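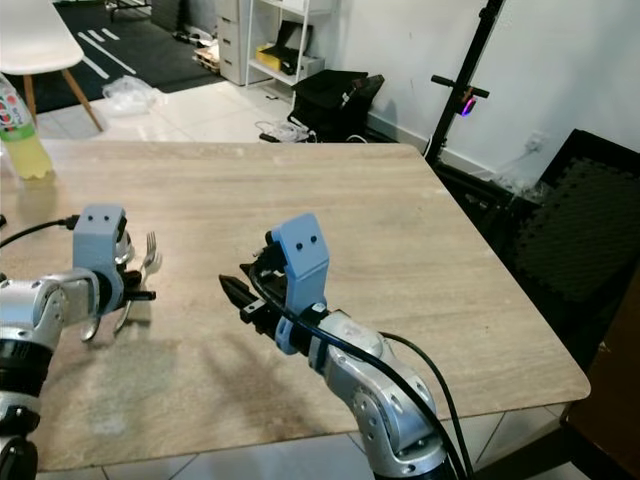

Leonie Teuber wrote after last year's course that she had come in expecting mathematics and had spent most of her first month worrying about cutlery, and that she wished someone had told her beforehand how much of the work is simply deciding what you want to show the machine and then showing it properly, again and again, on a day when you would much prefer to be doing something else.

I have kept her note because it is a fair account of what the next few weeks will be like, and I read it out to each new group. Please don't be put off by it! Most people come to enjoy the gathering part, and a good few of you will end up better at it than I am.

Notes for session four: gathering examples with two arms

Last time we looked at how a policy is fitted to recorded examples, and we treated the examples as though they had arrived in the post. Now we go and make them. The exercise is the fork handover: one gripper holds the fork, the other comes across, takes it, and carries it away. It sounds like nothing at all. You do it yourself every time you lay a table with somebody, and you have never once had to think about which of you lets go first.

With two arms you do have to think about it. There is a short stretch in which both grippers hold the fork, and almost everything that goes wrong goes wrong there. If the first gripper opens too early, the fork drops. If it opens too late, the two arms pull against each other and you will hear the motors complain. In the recordings we want that stretch to be calm and clearly visible, with the receiving jaws properly closed before the giving jaws begin to open.

What counts as one example

One example runs from the moment both arms are in their starting poses, with the fork already held, to the moment the receiving arm has put the fork down and backed away from it. Please don't stop the recording as soon as the fork is across. Students do this every year (I did it too, when I was learning) and the result is a policy that performs a lovely handover and then hangs in the air with no idea what comes next.

Each example is saved by Cliso, our recording program, with the joint positions of both arms, the opening of each gripper, and the pictures from the cameras. You will find the settings under the project name Kondumar. Leave the rates as they are. If you change them halfway through a set, the older examples and the newer ones no longer match, and sorting that out afterwards is a miserable job.

How to vary things

A learning system can only be sensible about situations that resemble what it has been shown. If every handover takes place at the same height and the same angle, you have recorded one example very many times. So we vary, but on purpose, and we write down what we varied.

For this exercise, change the following between examples:

The height of the handover above the table, from low to comfortable.
The angle of the fork in the giving gripper, tines up or leaning to either side.
How far along the handle the fork is held.
The place where the receiving arm begins.
Where on the table the fork is finally put down.

Keep the rest steady within a set. That includes the lighting, the position of the table, and the person driving. People have very recognisable ways of moving, and if one of you records all the low handovers and your partner all the high ones, the policy may well learn your two temperaments along with the task. Split each kind evenly between you and swap places often.

A word on things at the side of the table and behind it. They will be in the camera pictures, and the policy does see them. I don't ask you to strip the room bare, and I would even discourage it — a policy that has only ever known a blank wall gets into trouble the first time somebody hangs up a coat. But if something is moved, put it in the log.

Good driving

Move at the speed of someone handing scissors to a child. Go to the fork in one smooth approach, and if you see that you are off, correct gently and carry on. Small corrections are very welcome in the data, as they show the policy how to recover. What we don't want is dithering, where the arm stops, waits while you make up your mind, drifts, and stops again. Long pauses teach pausing.

Look at the camera view while you drive, and keep your eyes off the arms themselves as far as you can bear to. You know things from where you are sitting that the policy will never know. If you can't tell from the cameras whether the receiving jaws are round the handle, the policy can't tell either, and it is much better to choose a different angle than to rely on peeping.

Keep, mark or throw away

Keep a clean handover, and keep a slightly clumsy one that came right. Mark a dropped fork as a failure and save it all the same, in the failures folder, where we shall want it in session seven. Throw away only those in which the recording itself went wrong: a frozen camera, a knocked table, a hand reaching in to help.

The group called Reddy (the names come from a list, don't ask me to defend them) recorded 409 handovers last time and kept nearly all of them. The Sturnlow group recorded far more and had to discard 90 for a camera that had worked loose, which they noticed only at the end. Play back one example out of every ten or so as you go along. It takes a moment and I would be so pleased.

How many you need

Each pair should hand in 71 kept examples. An odd number, I know, but it fits the session with time for playback and a cup of tea. Pooled with the earlier sets, this should bring the course past 2000, at which point we can begin asking the interesting question of whether more of the same still helps.

Before session five

Send me your log along with the data, including a line or two on what you found awkward. Read the chapter on copying errors, at least as far as the second worked case. And have a think about this one, which we'll start with: when both grippers are holding the fork, how would the giving arm know that it is safe to let go, if all it has to go on is what Cliso has recorded?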